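Boards > Demonstration Tools > Reviews and Offers

Hand-held gripper pair from Rernley, second-hand offer: worth it for kitchen work?
Started by knoguchi_m, Nov 10, 2018

knoguchi_m:
Hello all. I am Mitsuko Noguchi, I read here since long time but I write rarely, so please excuse my English. I work in a small group which prepares demonstrations for tidying tasks: rubbish, wiping, putting away groceries. We have on trial the two-hand kit from Rernley, and the reseller (Flustel) offers us to keep the pair for 3,000 including the spare finger pads. I must give an answer to my colleagues and I would like to hear the opinion of people who used it longer than me.

My impression until now. The trigger is good. The force goes to the fingers with very little delay, and after one hour my hand was tired but not painful. The older Porkent handle which we used before gave me pain in the thumb already after twenty minutes, so for me this is a large difference.

The weak point for me is thin plastic. With boxes and cups I have no complaint. With film and bags I am not sure if the problem is the pad or my technique.

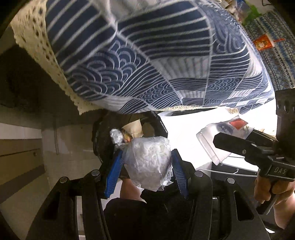 Thin film is what I wanted to ask about in the first place, because half of our task list is rubbish and packaging. A hard object tells you through the trigger that you have it. A bag tells you nothing, you close and close and the film only folds. I think the ribs on the blue pads help when there is something inside to press against, as with the bag between them over the black bin, where the whitish filling is pushed against the film. An empty wrapper is another story. For the empty ones I miss the grip often and must try again, and each new try makes the demonstration longer and less clean.

So my questions are: does somebody use other pads on this model? And is the price fair?

ikeda_k:
I had the same pair for one season. The pads are fine, in my opinion. People close too fast. With film you should come in with the jaws almost closed, push down a little so the material makes a fold, then close on the fold. I recorded 232 demonstrations with film objects and after the first day I did not change the pads anymore.
The price I find too high. Ask Flustel if they include the calibration plate, without it you will regret.
Katsuhiko Ikeda

n_yagi:
I disagree with Ikeda-san about the pads. Pushing down works when the surface under the object is firm. On cloth you push the cloth as well, and then you pick up cloth and wrapper together. I changed to the soft pads from Furukawa and my repeated tries became much fewer. They wear out quickly — this is true — but they are cheap.

ikeda_k:
Cloth is a special case, I agree. But soft pads leave marks on the recording when they become worn, the shape of the finger changes and your data from January does not look like your data from summer. For me the consistency is more important than a few failed grips.

n_yagi:
Then change them on a schedule. We do it and we write it in the log.

knoguchi_m:
Thank you both. The cloth is really my situation, as our kitchen counter has a tablecloth on it, and I did not want to take it away only to make the task easier. Nanami, I add one view from the tissue task, so you can tell me if you would start from this position.

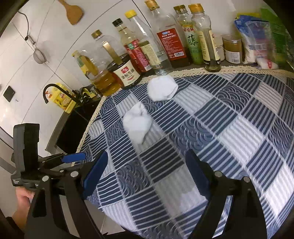 Tissue task, pads open over the tablecloth, two tissues on the cloth.

n_yagi:
I would start a little lower and take the nearer tissue first. It is the more compact one, so you have something to close on. The loose one by the lace I would take from the side, with one pad sliding along the cloth. Also be careful with the bottles behind. When you reach to the back of the counter with these long fingers, the outer plates are wider than you feel in your hand. I knocked over a vinegar in this way, and it was not a small cleaning.

eilidh_l:
Coming in from the repair side. I've serviced a few of these and the pads are the least of it. Check the pivots before you pay anyone. If a bolt has been overtightened, the jaw closes in small steps, and that would feel exactly like what Mitsuko describes with film: close, nothing, close, nothing, then too much. Squeeze the trigger as slowly as you can with nothing in the jaws and watch whether both sides move together.
As for 3,000, I think it's fair for a pair with spares if the pivots are good. If they aren't, walk away or get the repair taken off the price.

ikeda_k:
Fair with the plate. Without the plate I still say no.

h_ogura:
Does the trial unit come with the short trigger or the long one? I have small hands and with the long one I could not open the jaws completely without moving my grip. Rernley changed it for me but I waited two months.
Haruna

knoguchi_m:
Haruna, I must look in the papers, I did not know there are two kinds. My hand can open it completely, so for me it is okay, but one colleague has smaller hands than me and I will let her try before we decide.

Eilidh, I did the slow test this evening. On the right-hand unit both sides move together. On the left-hand unit one jaw starts a little later than the other. It is very small, but now that I know it I feel it every time. I wrote to Flustel about this and about the plate. I also ordered one set of the Furukawa pads, so I can compare on the same cloth with the same kind of wrapper.

eilidh_l:
Late start on one side is usually fixable. Don't loosen anything yourself while it's still on trial, let them do it.

knoguchi_m:
Understood, I will not touch it. When the pads arrive I will write the result in this thread.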